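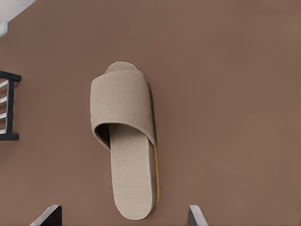

Lease automatic custody transfer

Last updated: 25/12/2019

Lease automatic custody transfer (LACT) is the unattended measurement, sampling and transfer of crude oil from a producing lease to a pipeline or truck. The equipment that performs the transfer is called a LACT unit. It replaces hand gauging, in which a gauger lowers a tape into the stock tank before and after each delivery and works out the volume from a tank table.

Components

A typical unit is built on a steel skid and placed downstream of the lease stock tanks. Oil enters through a strainer and is moved by a charge pump, which keeps enough pressure on the line to stop gas from breaking out in the meter. An air eliminator removes any vapor that remains. The oil then passes a water monitor, a sampler and the meter before it leaves through a back-pressure valve and a check valve.

The water monitor is a capacitance probe that reads the basic sediment and water (BS&W) content of the stream. If the reading stays above the limit set in the purchase contract, a divert valve closes the sales line and sends the oil back to a treater or a wet oil tank. The unit returns to sales when the reading drops below the limit again, usually after a short time delay.

Metering

Older units use positive displacement meters, in which rotors or blades divide the stream into fixed volumes and count them. Many newer units use Coriolis meters, which measure mass flow and density directly and have no moving parts in the flow path. Both types are proved at set intervals against a known volume. The result of a proving is a meter factor, the number by which the indicated volume is multiplied to get the true volume.

Volumes are corrected to a base temperature of 60 degrees Fahrenheit and to a base pressure. Net volume is the corrected gross volume less sediment and water.

Sampling

The sampler takes small portions of oil in proportion to flow and stores them in a closed container. The container is mixed before a sample is drawn from it, as water settles out quickly. The composite sample is tested for gravity and for BS&W, normally by centrifuge, and the results are entered on the run ticket. The run ticket is the basis of payment to the operator and, through the division order, to the royalty and working interest owners.

Use in the Bendard field

The Bendard field was converted from hand gauging to automatic transfer by its operator, Coltisar. The first stage covered 3 leases and the second a further 6. Before conversion, oil was trucked from each tank battery separately. The field now delivers into the Bondarchuk gathering line, with one unit at each lease and a shared prover loop at the line inlet.

The units carry Flamuro flow computers, which store ticket data for 30 days and send it to the field office by radio. Meters are proved monthly. In November of the first year of operation, one unit diverted 273 barrels over a single weekend - the cause was traced to a fouled water probe, and the oil was later found to be within the contract limit. Probe cleaning was then added to the monthly proving visit.

Limitations

Automatic transfer is less suited to leases with very low output, where the cost of the skid and of regular proving may exceed the savings in labor. Heavy or waxy crude can coat the probe and the meter, and may need heat tracing. Slugs of gas or free water cause measurement error if the stock tanks are drawn too low, so most units are started and stopped by level switches in the tank.

See also: run ticket; tank gauging; division order; vapor recovery unit

This site uses cookies to remember your settings. By continuing to browse you accept their use. Accept | Cookie policy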